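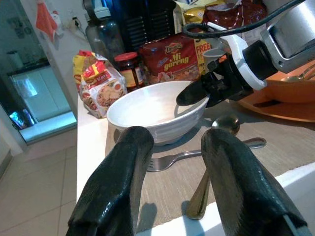
How to Make a Weeknight Risotto You'll Want Every Week

I love risotto more than is reasonable, and I used to think of it as restaurant food. Then my neighbor Benedita Guerreiro made it for me on an ordinary work night, chatting the whole time and barely looking at the pot, and I went home and bought rice the very next morning! I've made it most weeks since, and this is the version I've settled on. It feeds four, or two people who like leftovers (you want leftovers, see the end).

What you need

1 1/2 cups arborio or carnaroli rice
5 cups chicken or vegetable broth
1 small onion, chopped very fine
3 tablespoons butter
1 tablespoon olive oil
1/2 cup dry white wine
3/4 cup grated Parmesan
Salt and pepper
Half a lemon

Please don't rinse the rice. I know we rinse everything else, but the starch on the outside is what gives you that lovely loose creaminess.

Step 1: Warm the broth

Put the broth in a small pan over low heat and leave it there, just steaming. Cold broth slows the rice down every time you add some, and dinner gets later and later.

Step 2: Soften the onion

Heat the oil and one tablespoon of the butter in a wide, heavy pot over medium-low. Add the onion and a pinch of salt and cook until it's soft and see-through, 6 to 8 minutes. If it starts to brown, turn the heat down.

Step 3: Toast the rice

Turn the heat up to medium and add the rice. Stir for two minutes, until the edges of the grains look clear and the whole kitchen smells a bit like popcorn – my favorite part! Pour in the wine and stir until it's gone.

Step 4: Add the broth

Add a big ladle of broth and stir. When you can drag the spoon across the bottom and the path stays open for a second, add another. You don't have to stir nonstop. I grate the cheese between ladles and set out the bowls.

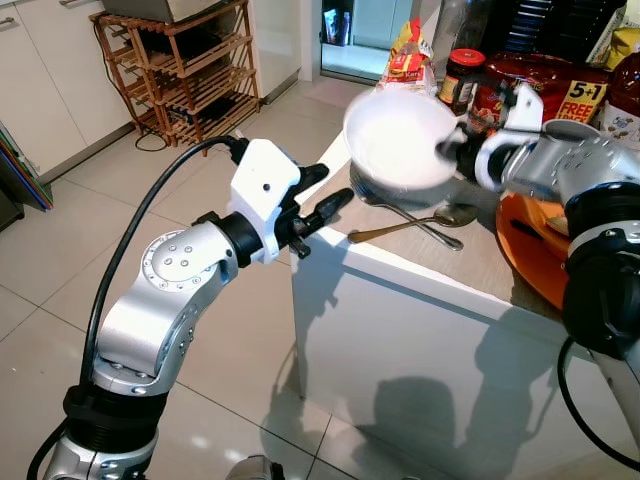 A white bowl, tilted up.

Start tasting after 14 minutes. You're looking for rice that's tender with a little bite in the middle, and it can go from chalky to perfect in the time it takes to find a clean spoon. If you run out of broth, hot water is fine.

Step 5: Finish it off the heat

Take the pot off the burner and add the rest of the butter and all the cheese. Beat it hard with the spoon for a full minute, then put the lid on and wait two more. It should spread slowly when you spoon it out. Too stiff? Stir in a splash of broth. Squeeze the lemon over, add lots of pepper, and eat it right away.

Leftovers

Spread them on a plate so they cool fast, then cover and refrigerate. The next day, shape the cold risotto into small patties, press them in breadcrumbs and fry in a little oil until they're deep gold on both sides. Put a cube of mozzarella in the middle of each one if you have it!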